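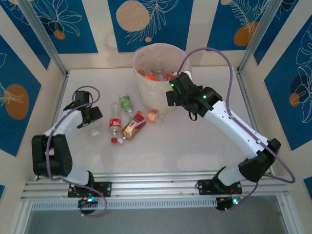 Bench, June 2018. Empties out on the white top, bin at the back.

Right, the sorting bench. I said I'd write this up properly and I've been putting it off, so this is me doing it with a cup of tea going cold next to the notebook.

The lot on the table is a fair sample of what we get through in here. Cola-type bottle with the red label, cap off, a green-label bottle, the red and gold juice carton, the little one with the orange label, and one of the clear cups. The bin is the see-through white one and I'm very glad we went for it! You can tell from across the room that it's got bottles and wrappers in it, without having to go and peer over the rim.

What I want to settle is the caps. Slamet Sopacua says caps back on, always, because a loose cap rolls off and ends up under the shelving. I used to say caps off, because a bottle with its cap screwed down holds its air and takes up the whole bin. We've gone back and forth on this since March. His newest idea is squash first, cap second, and I tried it at lunch with a few from the crate and I have to admit it's good. The bottle stays flat and the cap stays with the bottle. Mine sprang back a bit when I was lazy about the squashing (you have to really lean on it).

Cartons are a pain. Marnamico take plastic bottles from us but they won't have cartons in the same bag, and they sent one back last time with a note on it. So cartons are going to Gralolard, who want them rinsed and flattened. Rinsed is fine. Flattened means unfolding the corners, and the small ones fight back.

Weights, for the page: the full bag of bottles came to 1,819 g on the parcel scales, bag included. The bag on its own was 95 g, and I weighed that twice because it seemed a lot for a bag. The cartons I haven't done yet.

Cups: still don't know. The clear ones have no mark on the bottom that I can read, even with the lamp on them. I've asked Pasaribu where we buy them, no answer so far. Until then they go in general waste, which annoys me every single time. Could we just use mugs? There are 9 in the cupboard and I only ever see the same two out.

Also the patterned panels, the blue ones with the leaves and circles. I like them a lot more than I thought I would, but they want wiping down on the bottle side. Juice dries sticky. Warm water and the soft cloth only, please, I took a bit of shine off an offcut with the scrubby side of the sponge.

To do:
- new liner, and write the size on the roll this time
- small tub for odd caps, the old Jeramum one would do if someone washes it
- cartons on the scales
- chase Pasaribu again about the cups
- Slamet to show me how he gets the labels off in one go, mine come away in strips

Rinse water went down the big sink. The strainer's full again, I'll empty it before I go.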